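Glenys Naylor llega con el texto de *Bindetwood* en una carpeta de gomas y lo deja sobre la mesa sin abrirlo. La obra se estrena en marzo en la sala Goodall, con producción de Altell, y a estas alturas todavía cambia frases. «Ayer quité una réplica que llevaba dos años ahí. La leyó Callum en voz alta y se oía que sobraba», cuenta.

Naylor ha escrito sobre todo para la radio y la televisión. Firmó guiones de series durante buena parte de su carrera, casi siempre en equipo, y volvió al teatro tarde. *Bindetwood* es su tercera obra larga y la primera que parte de un archivo ajeno: las cartas de la familia Bruller, dueña de un teatro de provincias que cerró dejando deudas con medio pueblo. Las cartas le llegaron fotocopiadas y sin ordenar. Son 1144 páginas.

«Las leí enteras una vez, por disciplina, y muy por encima la segunda. Hay meses en los que solo hablan del carbón. Luego, en una posdata, alguien dice que la primera actriz se ha marchado y que habrá que devolver las entradas. Yo quería escribir esa posdata.»

El resultado tiene cuatro personajes y transcurre en la oficina de la taquilla. No se ve nunca el escenario del teatro de los Bruller, aunque se oye. De esa parte se ocupa Bradley Cheetham, que ha compuesto la música y ha grabado los aplausos, los pasos en el foso y una orquesta que ensaya siempre el mismo final. Según Naylor, la decisión de dejar la función fuera de la vista la tomó al principio, por razones de dinero, y después ya no supo imaginarla de otro modo.
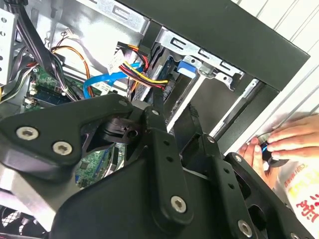 El segundo acto fue el que más trabajo le dio. En la primera versión, la hija mayor descubría las cuentas falsas en una escena larga, con discurso incluido, y el público se enteraba de todo a la vez que ella. Vesela Dimitrov, que dirige el montaje, le pidió que lo repartiera. Naylor se resistió unas semanas y acabó desmontando el acto entero. «Fue como tener la torre del ordenador abierta, igual que la de la foto, con los cables a la vista», dice. «Tiras de uno para ver adónde va y se mueven los demás. Si quitaba la carta del banco, la hermana pequeña se quedaba sin motivo para entrar. Si la dejaba, el padre parecía tonto.» La carta del banco se quedó, pero ahora la lee un personaje que no la entiende.

Con Dimitrov ha trabajado antes, en una lectura dramatizada de la que las dos hablan poco. La directora, que se suma a la conversación durante un descanso, explica que lo que le interesó de *Bindetwood* fue la falta de villano. «El padre miente en los libros, y miente mucho, pero paga a los músicos antes que al casero. Quería que la gente saliera discutiendo sobre él. En la primera lectura, los actores ya discutían.»

El padre es Callum Wainwright. Naylor reconoce que no pensaba en él. Había escrito un hombre mayor, cansado, que hablaba bajo, y Wainwright tiene una voz que llena cualquier sitio. En la prueba hizo la escena del casero casi gritando y a la autora le molestó. «Me fui a casa convencida de que no. Al día siguiente releí la escena y solo la oía con su voz. He reescrito el papel para él, y se lo he dicho, así que ya puede pedirme lo que quiera.»

Preguntada por qué cosas le ha pedido, se ríe. Un monólogo menos y una silla que no cruja. El monólogo desapareció. La silla sigue en conversaciones.

**De la radio al escenario**

Naylor insiste varias veces en que su oficio es el de la radio. Empezó corrigiendo guiones de otros, con el encargo de que cada episodio durase lo que tenía que durar. De aquello le quedó la costumbre de leerlo todo en alto con un reloj delante. También cierta desconfianza hacia las acotaciones. El texto de *Bindetwood* tiene muy pocas y algunas son de una sola palabra.

«En la radio, si un personaje está triste, tiene que notarse en lo que dice o en lo que tarda en decirlo. No puedes poner entre paréntesis que mira por la ventana. Bueno, puedes, pero no sirve de nada. En el teatro me pasa que veo a los actores mirar por la ventana y pienso que eso no lo he escrito yo, y me da un poco de envidia.»

La televisión la trata con menos cariño. Ganó dinero, conoció a gente a la que sigue viendo y aprendió a entregar a tiempo. No guarda casi ningún guion de aquella época. Le ofrecieron convertir *Bindetwood* en una miniserie cuando solo existía el primer acto, y dijo que no porque la propuesta incluía enseñar el escenario, el incendio y a la actriz que se marcha.

– ¿Qué incendio? – le preguntamos.

«Eso dije yo. No hay ningún incendio. Lo habían puesto ellos.»

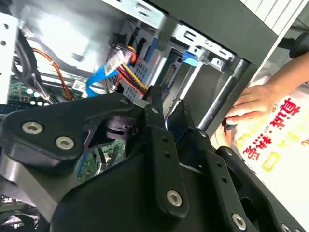 *Pinza robótica negra, con tornillos plateados y una placa central perforada.*

La versión española del texto, la que se publicará en libro, es de Iwona Brzozowska. Tendrá una tirada de 1000 ejemplares y se venderá también en el vestíbulo de la sala. Brzozowska y Naylor se han escrito casi a diario durante la traducción, muchas veces por una sola palabra. La más discutida fue el título. Bindetwood es el nombre del pueblo, pero en el original los personajes lo usan además como una especie de verbo, para decir que alguien ha prometido algo que no piensa cumplir.

«Iwona me mandó una lista con propuestas. Algunas eran mejores que lo mío», admite Naylor. «Al final dejamos el nombre tal cual y ella se inventó una frase hecha, "irse a Bindetwood", que la hermana pequeña dice tres veces. La primera no se entiende. La tercera, espero que sí.»

A la autora le gusta hablar de las traducciones porque, dice, son la única lectura verdaderamente lenta que recibe un texto. Los actores leen su parte, los productores leen el principio y el final, y ella misma ha dejado de ver las erratas. Fue Brzozowska quien advirtió que la madre, muerta antes de que empiece la acción, firmaba un recibo en el segundo acto. Estaba así desde la primera versión. Había pasado por dos lecturas públicas.

En cuanto a la sala, la Goodall tiene 131 butacas y Naylor la prefiere a otras más grandes que se barajaron. La oficina de la taquilla ocupa todo el espacio, y quien se siente en la primera fila podrá leer los carteles de la pared. Están previstas 20 funciones. Después Altell quiere llevarla de gira, aunque todavía no hay fechas cerradas y la autora evita el tema.

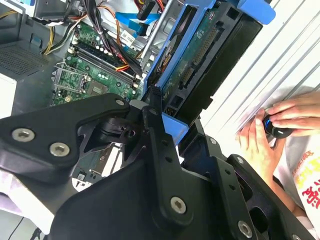 De la gira le preocupa, sobre todo, el sonido. Cheetham ha diseñado la orquesta invisible para que parezca venir de detrás de una puerta concreta, y en cada teatro la puerta estará en otro lugar. En los ensayos han probado a abrirla de golpe en mitad de la obertura. El efecto era bueno y duró una tarde en el montaje. Dimitrov lo retiró porque el público, dice, miraría hacia la puerta el resto de la noche.

«Bradley se enfadó lo justo», cuenta Naylor. «Tenía razón él en que sonaba precioso y tenía razón Vesela en que estorbaba. A cambio le hemos dado el oscuro del final, que es casi todo suyo. Hay música con la luz apagada durante bastante tiempo. Veremos si la gente aguanta sin aplaudir.»

El final ha cambiado menos que el resto. La familia cuenta el dinero de la última función, no llega, y vuelven a contarlo. En las cartas auténticas el asunto se resuelve de una forma más prosaica: un primo compra el edificio y pone un almacén de semillas. Naylor llegó a escribir al primo, le dio un par de frases y lo eliminó. Una descendiente de los Bruller, que leyó una versión temprana, lo echó de menos y se lo hizo saber en una carta muy educada. Le pedía que al menos lo nombrara. Aparece nombrado, en una factura.

¿Le pesa la responsabilidad de usar papeles de una familia real? Naylor se toma un momento. Dice que al principio sí, que pedía permiso por cada frase copiada. Más tarde comprendió que ya copiaba muy pocas. De las cartas quedan los nombres, el carbón y la posdata de la actriz, reproducida tal como estaba, con su falta de puntuación. Los actores la llaman «la frase larga» y Wainwright asegura que no ha encontrado todavía dónde respirar.

Sobre lo que viene después habla sin mucho entusiasmo. Tiene una pieza radiofónica a medias, con dos voces, y una carpeta de notas acerca de un apuntador. No quiere empezar nada hasta que se estrene *Bindetwood* y haya visto por lo menos un par de funciones desde la última fila, que es donde se sienta siempre. «Desde ahí se ven las nucas. Cuando una escena no funciona, las nucas se mueven. Es lo más parecido a una crítica que me creo.»

Los ensayos se reanudan y Dimitrov la llama desde el pasillo. Naylor recoge la carpeta, que al final no ha abierto, y antes de marcharse pide un bolígrafo. Quiere apuntar un cambio en la escena del casero: una coma, dice, y puede que también la palabra que va detrás.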